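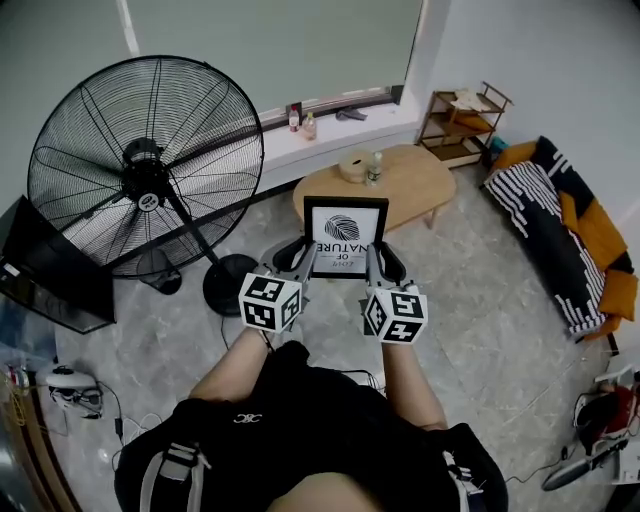

**Figure 1.** Two-handed grasp of a picture frame, head view. Marker cubes are fixed to both grippers.

### 4.2 What the home recordings contain

The Tilluseck set holds 530 demonstrations gathered with paired hand-held grippers, 300 of them involving flat or framed objects. We went in doubting the usual claim that such recordings are cheap and varied at the same time. They are fairly cheap. As for variety, a person who has lifted the same frame a dozen times settles into one way of doing it, and a policy trained on the result learns that person's habit along with the task.

The wrist views raise a second doubt. In many of them the gripper's own body takes up the lower half of the image, while the rest goes to ceiling, blinds and far wall. A small object between the finger pads can be mostly hidden at the very moment when contact matters. We kept these segments, but we do not assume that a model reads the grasp from them. It may well be reading the room.
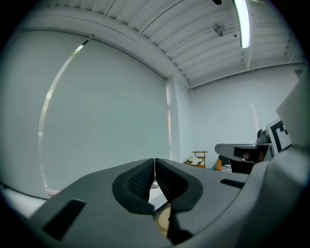 ### 4.3 Filtering and disagreement

Biljana Vasić and Kojo Yakubu labeled grasp onset separately, working from the wrist views alone. They differed by more than 12 frames in nearly 23 percent of the demonstrations, and most of those cases involved thin objects. A frame held upright with its narrow edge toward the camera shows the pads on either side of it plainly enough — but a still view of closed pads says little about when the load was taken up. Adding the head view helped with onset and did nothing for release.

We dropped no demonstration on the basis of label disagreement. Earlier work at Nolano did, and we suspect that the cleaner scores reported there partly reflect the loss of the hard cases.

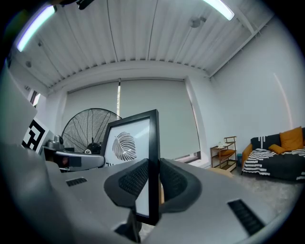
Asanka Marikar objects that keeping every disputed segment only moves the noise into training, and would rather see onset stored as a range with both labels kept. We have no strong answer to this. The released files carry both labels, and the results in Section 5 use the earlier of the two.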